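Robot Learning from Demonstration, Unit 2
Reading notes for the Sisar fruit-sorting result
Posted Feb 28, 2019

OK, so last time we got as far as asking where a robot's training data comes from. Today is my favorite answer: you pick up the gripper yourself and do the chore by hand. The camera rides along on the gripper, so the view you record is pretty close to the view the robot's own wrist camera will have later. I've been using the Sisar set in this class since May and I still think it's the friendliest one to start with (fruit! everybody knows what an orange looks like). 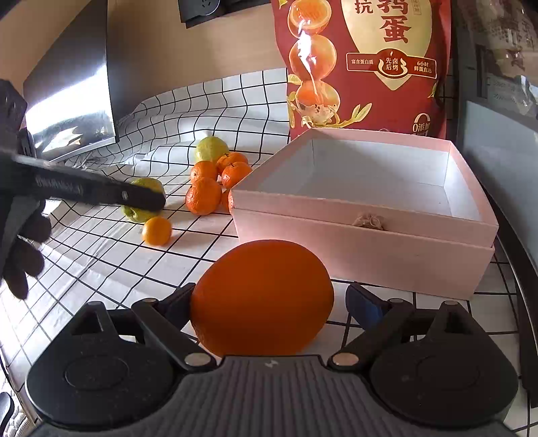

Clorulton Course Notes, vol. 2, p. 51

Think about what a single grasp gives you. You get the jaws, the fruit between them, and whatever else is lying around on the table, all in one view. The jaw opening gets saved next to every image, and so does the motion of the tool. What you don't get is force! If somebody squeezes too hard, the numbers won't tell you, and I want you to keep that in mind when you read the Kendero paper, where they're a bit breezy on this point.

The set has 1,848 demonstrations. The Fitzsimmons split holds out 226 of them for testing, and please use that split, because last year half of you made your own and we couldn't compare anything.

Now, blur. When the hand swings fast, the background smears while the gripper stays sharp, since the camera and the gripper move together.
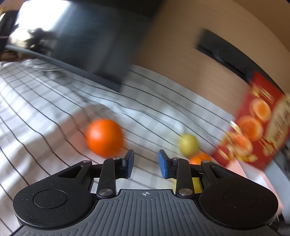
My first instinct was to throw all of those out, and I did, and my policy got worse. The fast parts are mostly the reach, and a robot that has never been shown a reach just sort of hovers. So keep them in. If you want to be picky, lower their weight in the loss and see what happens to the approach and the final close separately.

For the homework, train the small network twice, once with the blurry images and once without, same seed both times. Plot the jaw opening over time for one test run of each. Write me a paragraph on where the two curves split. Messy plots are fine, but label the axes (you know who you are).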